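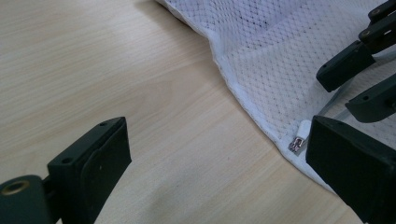 Figure 3. White mesh fabric with a bound hem and a zipper slider, lying on the table.

4.2 Handling of the zipper and the mesh

The second group of tasks concerns mesh wash bags. We chose this item because it is cheap, light and present in many homes, but also because it joins two materials which behave very differently in the hand. The knitted net has almost no stiffness. It takes the form of whatever is under it, and when one part is pulled the rows of holes bend also in places far from the pull. The zipper, on the contrary, keeps its width and resists bending sideways. A person who closes such a bag must therefore control a firm strip that is sewn to a cloth which gives nearly no support.

In the first part of the study, reported in Section 3, the participants worked with cotton pouches. There the cloth itself helped to hold the zipper straight, and most of the participants needed only one hand on the fabric. With the mesh bags this was rarely enough. Of the 104 closing trials, 47 included at least one moment when the slider stopped and the participant had to put the fabric flat again before continuing. We call this moment a reset. A reset was noted only if the slider was released or if the holding hand changed its place; short pauses without a change of grip were not noted.

The state of the bag at the start of the trial had a clear effect. When the bag was spread on the table with the hem only slightly puckered (as in Figure 3), the participants could find the slider quickly and usually took the tab at the first attempt. When the bag was given as a loose heap, they first searched for the slider by following the border with the fingers. Several persons turned the whole bag over during this search, and two of them began to close it with the inner side facing out. We did not correct them, as this is also what occurs at home in the laundry room.

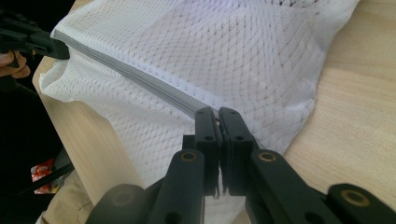 The most successful way of closing was to fix one end of the zipper and to keep the strip under light tension while the slider was moved. Pacheco and Bognár, who coded the trials independently, named this the anchored pull. It was used in the beginning by only a few participants, but many arrived at it by themselves after some trials. The tension should be moderate. If it is too strong, the net beside the seam collects into small folds, and these folds can go under the slider. If it is too weak, the strip makes a curve in front of the slider and the pull is no longer in line with the teeth.

We saw also that the place of the anchor matters. Participants who held the net some distance away from the zipper, and not the end of the strip itself, had more resets. The explanation is probably simple: the net stretches on the diagonal, so the force reaches the zipper late and at a wrong angle. Sotomayor made a similar remark in her notes on the Toledo sessions, where the bags came from another supplier and had a narrower binding.

The last part of the closing was the slowest. Near the end there is little space between the slider and the hem, and the fingers of the two hands come close together. In 19 trials the participant changed hands exactly here. Some of them left the last part open and considered the bag closed — for the analysis we counted these trials as incomplete, although in daily use such a bag could still be acceptable.

One limitation should be mentioned. All bags in this group were new and had been washed only one time. After 20 washes the binding of our Suten bags was softer and the slider moved more easily, but the hem had also begun to twist. We tested only a small number of these older bags, in December, and the results are not included in Table 2. They are discussed separately in Section 5.1 together with the shoe bags.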